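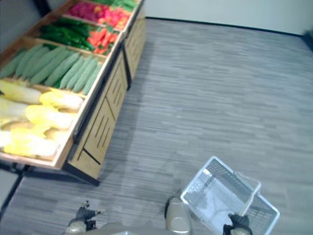 Des choux chinois sur un présentoir en bois clair.

Apprendre au cheval à céder à la jambe, au pas

Par Rozália Hajdu, écurie Bimside

Avant de commencer, je demande toujours à mes élèves de marcher quelques minutes avec les rênes longues. Le cheval doit respirer et regarder où il se trouve. Si vous arrivez fatigué du travail, marchez plus longtemps.

Ce qu'il vous faut : un filet simple, une cravache de dressage et un sol régulier. Le manège n'est pas obligatoire, un carré d'herbe plat convient aussi.

1. Prenez la piste intérieure, à 2 mètres du mur, et gardez le cheval droit. Beaucoup de cavaliers oublient ce moment et demandent déjà le côté.

2. Faites un demi-arrêt très léger. Demandez un petit pli vers l'intérieur, juste assez pour deviner l'œil du cheval.

3. Posez la jambe intérieure un peu en arrière de la sangle, au moment où le postérieur du même côté se lève. La rêne extérieure garde l'épaule.

4. Après un seul pas de côté, cessez de demander et caressez. Ensuite, repartez droit.

Si le cheval accélère, revenez à l'arrêt, attendez et recommencez plus doucement. S'il couche les oreilles ou fouaille de la queue, vérifiez d'abord la selle et le dos. Mon collègue Girish Dubey préfère montrer l'exercice à pied pour les jeunes chevaux, et je trouve que c'est une bonne idée.

Avec ma jument Fekete, il a fallu 9 séances avant d'obtenir une diagonale complète. Travaillez aux deux mains, en commençant par la plus facile, et terminez avec les rênes longues.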